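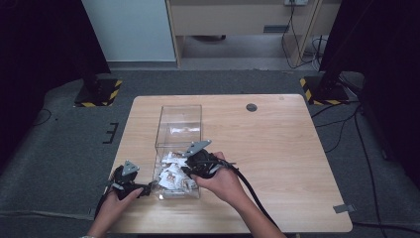
Workshop Tips: What I Brought Home from the Open Day at Himasside

I go to the open day at Himasside every November, mostly for the coffee and the company, and I always come home with a head full of ideas for my own bench. This year the gripper demonstrations took up most of my afternoon. Wumpini Boateng was kind enough to answer my questions (there were a lot of them!) and she let me have a turn with a pair of the hand-held ones, the kind you squeeze with a trigger. Picking up crumpled paper is harder than you would think.

So here are my notes, with my own household spin on them.

Use a clear box for small stuff. The people at the demo kept their paper wrappers in a see-through acrylic box with no lid, and I came home and did the same with my sanding scraps. I used to keep them in an old cookie tin and I could never remember what was down at the bottom.

Put the long side of the box pointing away from you. You can get a hand in on either side of it that way, and your elbows stay down where they belong. I've turned my screw bin around too, and it feels much nicer.

Give your cord somewhere to go. A good work table has a hole in the top for cables, and if yours doesn't, a hole saw and a plastic grommet will fix that on a Saturday morning. Measure your fattest plug first – I didn't, and had to drill twice.

Mark your floor. Ebere Nwosu told me she puts tape down wherever a stand or a stool is supposed to live, so it goes back to the same spot after sweeping. Striped hazard tape is good on anything with a foot that sticks out. My shins are grateful already.

Squeeze gently. With the grippers I kept mashing the paper flat until Wumpini told me to ease off and let the fingers close slowly. I now do the same with my kitchen tongs, and my dumplings come out of the pot in one piece.

If you go next year, wear comfortable shoes and get there before lunch. Dede Bonsu is usually at the door and will point you to the coffee.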